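Eleven floors up with Welington Miranda

I'd been told to bring a hat, and I'm glad I did, because there is not a scrap of shade on Welington Miranda's balcony until late in the afternoon. He met me at the lift in thongs and a faded Volteck T-shirt (his old work, he was an electrical fitter there for years) and had the kettle on before I'd put my bag down.

I'd come to talk about balconies. Regular readers will know I've been slowly working my way around Daltgate, visiting people who live up high and asking what they do with the little bit of outside they've got. Most of them have filled it. Pots, bikes, a barbecue under a cover, a clothes horse that never gets folded. Welington has gone the other way, and I wanted to know why.

"When I moved in I had everything out here," he told me. "I had 11 tomato plants. Eleven! I had a bench, I had a cupboard for the tools, I had one of those plastic storage boxes full of cushions. And I never sat outside. You opened the door and it was like opening the shed."

So what changed? The wind, mostly. Anyone who lives in the towers near the Aguiar Street roundabout will know what it does when it comes round the corner of the building. One September night it picked up the lid of the cushion box and threw it against the railing, and Welington lay in bed listening to it go back and forth until morning.

"I thought, what if that went over? I felt sick. I got up and brought half of it inside in my pyjamas. The rest I gave away that week. The bench went to my neighbour Ettore, and he still sits on it, so I visit it."

Ettore Fabbri is two doors along and came by while we were talking, partly to return a drill and partly, I suspect, for the biscuits. He thinks his friend went too far. "A balcony needs a plant," he said. "One plant! A basil! He comes to my place to steal the basil." Welington didn't deny it.

The floor was the next job. It had been covered with those clip-together deck tiles, and when he lifted them there was a good layer of muck underneath, plus a nest of dead leaves in the drain. He spent $62 on a stiff broom, a bucket and a cleaner from the hardware shop, and another long morning on his knees.

"People don't look under the tiles. I didn't look for four years! Put them down if you like them, but lift them up sometimes. The water has to go somewhere."

He got a quote to have the whole thing recoated, $549, and decided he could live with the colour it was. I asked if he minded a mark or two and he looked at me as if I'd asked whether he minded the sky. It's a floor, he said. You walk on it.

His routine now is very short. He sweeps after a windy day, hoses nothing (the people downstairs would get it) and wipes the railing with a damp cloth and a squirt of dish soap. An old Cotik road bike used to hang on the wall by the door, and that's gone down to the cage in the basement.
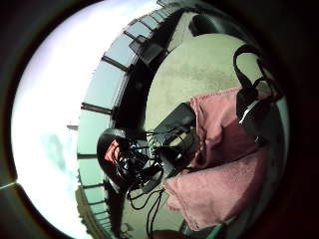 "I like to see to the edge," he said. "That is the luxury for me. I grew up with six of us in two rooms, we didn't have a view, we had the other people's wall. Now I can walk out and there's just air – I don't want to put a cupboard in front of it."

I get that more than I expected to. My own balcony is nearly half the size of his and I've managed to cram a worm farm onto it, along with a chair I can't pull out far enough to sit in. I told him so and he asked, quite seriously, when I'd last sat in the chair. I had to think about it, which was embarrassing.

His advice for anybody starting is to take everything inside for one weekend. All of it, even the heavy pots, and put up with the mess in the lounge room. Then only carry back what you've missed by the Sunday night. When he did it he missed somewhere to put his coffee and that was the lot.

Ettore, on his way out with two biscuits wrapped in a serviette, wanted it written down that he has offered a basil plant, free of charge, and that the offer stands.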